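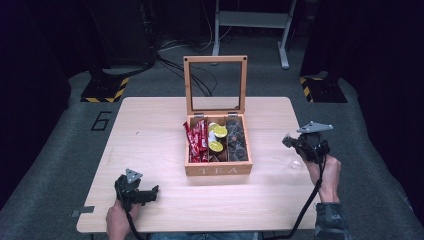
How to Brew Iced Tea Overnight in the Fridge

Cold brewing is my favorite thing to do with tea in hot weather, and it's so easy that I now keep a jug going from the first warm week until the leaves turn! You get a clear, smooth drink with hardly any bitterness, even from black teas that taste harsh when they're brewed hot.

What you need

A clean glass jug or large jar with a lid
Cold water, filtered if your tap water tastes of chlorine
Tea, bagged or loose
A fine strainer for loose leaf

Step 1: Measure

I use 7 grams of loose tea to 500 ml of water. If you're using bags, three will do for the same amount (two if they're the big, heavy kind). Double everything for a full jug. It feels like a lot of tea, but cold water pulls flavor out slowly, and a weak batch is a sad thing once the ice starts to melt.

Step 2: Pour and cover

Put the tea in first and pour the water over it. Give it one gentle stir so no dry leaves are left floating on top, then put the lid on. Tea picks up smells fast. I once left a jug open next to half an onion, and I don't recommend it.

Step 3: Wait

Green tea is ready in six hours, black tea in eight. Oolong can go ten and gets lovely and flowery. For fruit and herb blends, follow the packet, as some of them are meant for boiling water only.

Step 4: Strain and taste

Take out the bags without squeezing them, or pour loose tea through the strainer into a second jar. Too strong? Add cold water. Too weak? Put the tea back in for another hour.

Step 5: Sweeten, if you like

Sugar won't dissolve well in cold tea, so stir in a simple syrup. I warm 40 grams of sugar in the same weight of water until it's clear, let it cool, and add it a spoonful at a time. A strip of lemon peel in the syrup is wonderful!

Keep the finished tea in the fridge and drink it within two days. Leftovers make great ice cubes for the next jug.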